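Workshop / Finishing / Small pieces

Which oil for a small wooden block?

slamet_g
I have a small block, light brown, and I would like the top to stay a bit darker than the front edge. Asero oil or Hartono wax? My table is white, so stains worry me too.

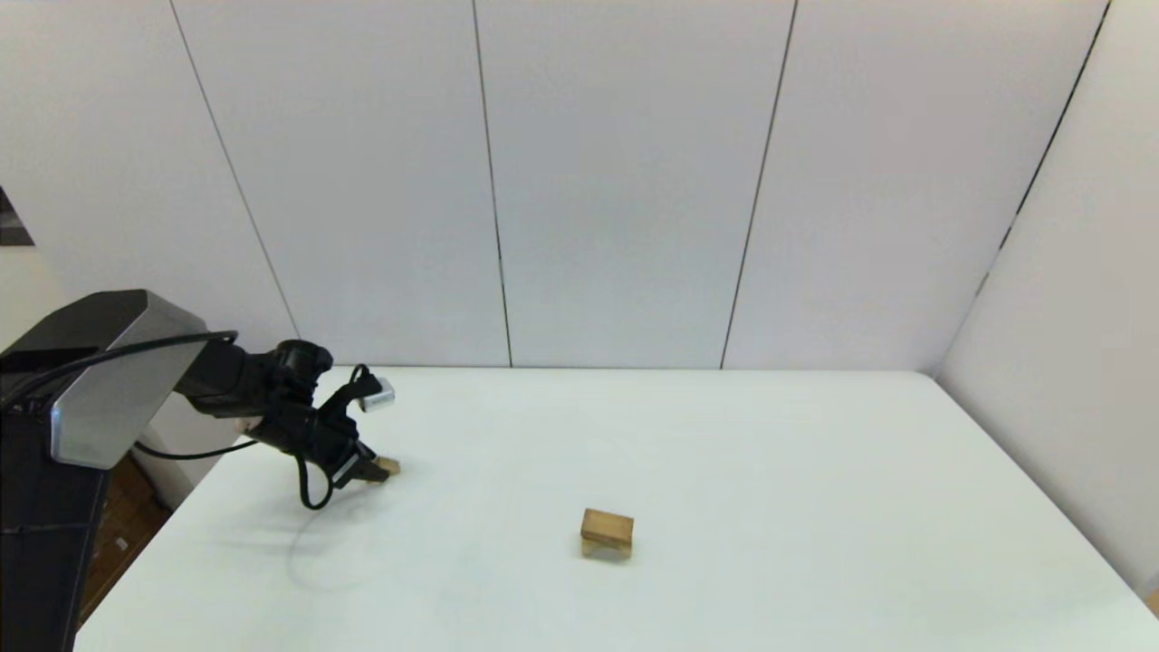
Reply 1, horkcombe_joiner
Wax. Oil will make all the faces darker and you lose the yellowish edge. Sand with 328 first.

Reply 2, pavbridge
I do not agree. Wax becomes dull where fingers touch it. Two thin coats of oil, and 2,000 paper at the end. Put old newspaper under the block.

Reply 3, slamet_g
Thank you both. I will try the oil on an offcut. The smudges on the table were there before, so please do not blame the wax!

Comments

Tilda: I waited 13 hours between coats, it was enough.

benchdog: Is 328 a real grit? I know only 320.

Slamet Govindasamy: I bought 320 also.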